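Notebook | Care Robotics | Bench Notes
Shares 3 | Comments 20

08/01/2024, Skoltumton room, wheelchair task

Today we continue with the folding wheelchair. The question from Trellodus is still the same one: can the machine do this small chore of the ward, so that the night staff need not do it? My own answer for now is "in parts".

The task is written in three steps: take hold of the frame, bring the chair to the bed, fold it. I keep the bed and the stand in their usual places, as a real room is never tidy. I ask colleagues not to move them between runs.
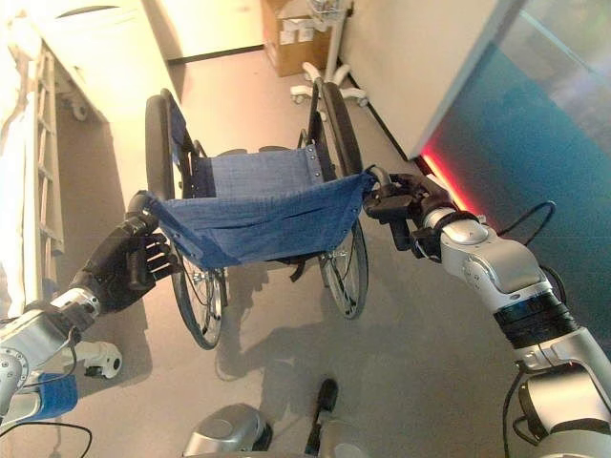 Both hands on the frame tubes, near the front of the seat.

Holding at the tubes is the grasp I prefer. The tube is stiff and the fingers can go around it. The seat is another matter. It hangs a little in the middle, and a soft thing changes its shape each time you touch it. The Jalletlow planner treats the whole chair as one rigid body, and I think this is our main mistake. A person folds such a chair by pulling the seat up from the middle, without thinking. For us it is the hardest step.

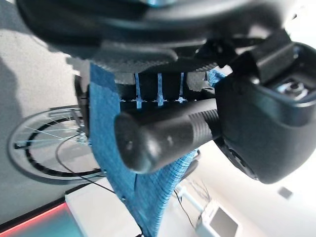 Vol. 3, p. 20

At close distance the blue cloth takes much of the wrist view, with the wheel spokes behind it. For the Buzatu labelling I propose to mark the cloth and the folded edge separately. Thin spokes and cables should have their own class also.

To do:
- ask Trellodus if the brakes must be part of the chore
- write the limit for pulling force on the seat
- compare with the April notes, run 2,276

Folding I would not promise to any hospital yet.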